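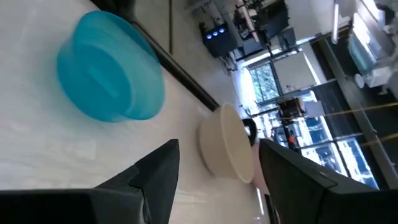
Foto: Irina Zamfir. Cuencos de plástico y de cerámica.

Capítulo 5
Materiales en contacto con los alimentos

Lo que vas a ver en este capítulo
Cerámica: pastas, cocción, esmaltes
Plásticos de uso doméstico
Superficies de trabajo y su limpieza
Migración: qué pasa del recipiente a la comida y en qué condiciones

Conviene tener fresco el capítulo 2, sobre todo la parte de ácidos y grasas. Si no la recuerdas, vuelve un momento. Se usa aquí desde la primera página.

Un caso para empezar

Febrero, comedor de una residencia de estudiantes. Ffion Mostyn, recién llegada a la cocina, prepara un aliño con limón y lo deja toda la noche en un recipiente de barro esmaltado comprado en un mercadillo. Por la mañana el esmalte está mate por dentro, con un cerco. El aliño, a la basura. El recipiente también, aunque costó convencer al jefe de cocina, Bogdan Tudose, que llevaba años sirviendo aceitunas en otros iguales.

¿Qué había ocurrido? El ácido atacó un esmalte mal cocido. Con las aceitunas secas no se notaba. Con el limón y doce horas de contacto, sí. El recipiente era el mismo, cambiaron el alimento y el tiempo — y esa pareja, alimento y tiempo, va a salir en cada apartado. A ella hay que sumar la temperatura.

5.1 Cerámica

Arcilla, agua, fuego. La arcilla húmeda es plástica, se deja modelar; al secarse pierde el agua que separa las partículas y la pieza encoge. Todavía se desharía si la mojamos. El cambio sin vuelta atrás llega en el horno: alrededor de 600 °C la arcilla ya ha soltado el agua que formaba parte de su estructura y deja de ser arcilla en sentido estricto. Por encima, según la pasta, empieza a vitrificar.

Loza: cocción más baja, cuerpo poroso. Necesita esmalte para no absorber líquidos.
Gres: cocción alta, cuerpo casi cerrado. Resistente, pesado.
Porcelana: pasta blanca con caolín, cocción alta, cuerpo muy cerrado. En piezas finas deja pasar algo de luz.

El pie. Casi todos los cuencos apoyan en un anillo que suele quedar sin esmaltar, para que la pieza no se pegue a la placa del horno. Es el primer sitio donde mirar: ahí se ve la pasta desnuda, y en la loza es por donde entra el agua del lavavajillas. Una pieza porosa que ha chupado agua se calienta mucho en el microondas aunque la sopa siga tibia.

El esmalte es un vidrio. Sílice, un fundente, algo de alúmina y óxidos para el color. El problema clásico son los fundentes con plomo y algunos pigmentos con cadmio. Bien formulado y bien cocido, el vidrio los retiene bastante; mal cocido, los cede, y los cede antes con vinagre, limón, tomate o vino. De ahí que los ensayos de laboratorio se hagan con ácido acético diluido, a temperatura ambiente y durante un dia entero.

Craquelado. Red de grietas finas en el esmalte, porque pasta y esmalte no encogen igual al enfriarse. A veces buscado, muy decorativo. Para comida, mala idea: en las grietas se queda grasa y la limpieza no llega.

5.2 Plásticos

Palabra demasiado ancha. Bajo ella caben materiales que no se parecen casi nada. En la cocina, sobre todo polipropileno, polietileno, poliestireno, policarbonato y melamina. A simple vista es fácil equivocarse: ni el color ni la transparencia bastan para saber cuál es. Hay que buscar la marca moldeada en la base, normalmente un número dentro de un triángulo.

Polipropileno (el número 5). Aguanta bien el agua caliente, flexible, el más común en recipientes con tapa.
Poliestireno. Rígido, quebradizo. No calentar.
Melamina. Dura, imita la loza. No es apta para microondas.

Un plástico es polímero más aditivos: estabilizantes, colorantes, a veces plastificantes. Las cadenas largas no se mueven. Los aditivos y los restos de monómero, moléculas pequeñas, sí pueden hacerlo, sobre todo hacia alimentos grasos y calientes. El mismo recipiente puede ser correcto para guardar fruta y poco recomendable para aceite hirviendo.

Rayado. Estropajo metálico, cuchillo, años. Una superficie rayada tiene más área de contacto, retiene residuos y se tiñe (salsa de tomate, cúrcuma). Cuando la mancha no sale, se retira la pieza.

Nota al margen. Smaranda Roman, en sus apuntes de clase, propone una regla sencilla que usaremos en las prácticas: etiquetar cada recipiente con el uso más exigente que va a tener y no con el habitual. Parece una tontería. Ahorra muchos disgustos.

5.3 Superficies de trabajo

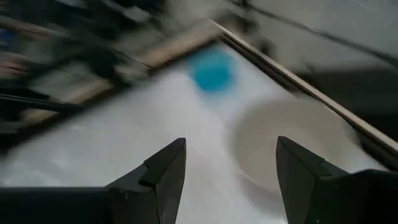 Fig. 5.2. Superficie blanca de mesa.

El recipiente se apoya en algo, y ese algo también toca comida. Los requisitos son los de siempre: lisa, sin juntas abiertas, no absorbente, resistente a los desinfectantes que se vayan a usar. El color claro ayuda a ver la suciedad pero no la elimina, y con luz desigual ni siquiera ayuda tanto. Limpiar primero, desinfectar despues. Al revés no funciona: la materia orgánica consume buena parte del desinfectante antes de que actúe.

Los materiales más frecuentes, con sus ventajas y límites, se comparan en la tabla del apartado 5.4. La parte de legislación queda para el capítulo 11.

Términos clave: vitrificación, fundente, craquelado, polímero, aditivo, migración, simulante alimentario.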